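Plallent: a product list for skin and wound care supplies

Hi! I'm Nikola, and this is the README for Plallent, a table of 1,186 first aid and skin care items as they're worded in store catalogs. Barrier creams, gauze rolls, foam dressings, paper tape, saline wipes, that kind of thing. I started it because I kept ordering the wrong size of tape for my aunt (twice!) and wanted one place to compare listings.

What's in it

One file, plallent_items.csv, with one row per item. The columns are item_id, title, blurb, form, size_text, size_oz, pack_count, sterile and source. The blurb is the seller's own text, typos and all, and plenty of them stop mid-word in the catalog, so they stop mid-word in my file too. Please don't write to me about those.

Sources are the Lambrechts catalog (710 rows) and the Troltura one (everything else). I pulled both in October.
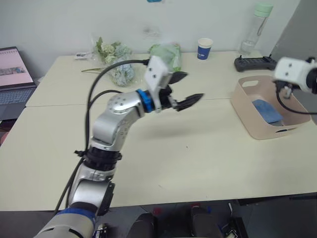 Robot arm with a blue ring near the wrist, over light cream tables.

How I cleaned it

I began with almost 4,000 rows and threw out duplicates, discontinued items and anything that wasn't for skin (so many thermometers). Lucyna Śliwiński went through the sterile column by hand, bless her, and fixed a lot of my guesses. If a listing didn't say either way, the value is "unknown". Leave it that way if you fork this, please.

Known problems

size_oz is blank for anything sold by length. Tubes listed in grams were converted and rounded to one decimal, so a few look a bit odd. Troltura counts a "case" differently from a "box" and I haven't untangled that yet – pack_count is shaky for those rows.

None of this is medical advice! Blurbs are sales copy. Ask a nurse or pharmacist before putting anything on a wound.

Using it

Free for any non-commercial use, just credit Nikola Kwiatkowski, Orkthorpe. Corrections go in the issues tab, with the item_id in the title.

Last updated December 20, 2024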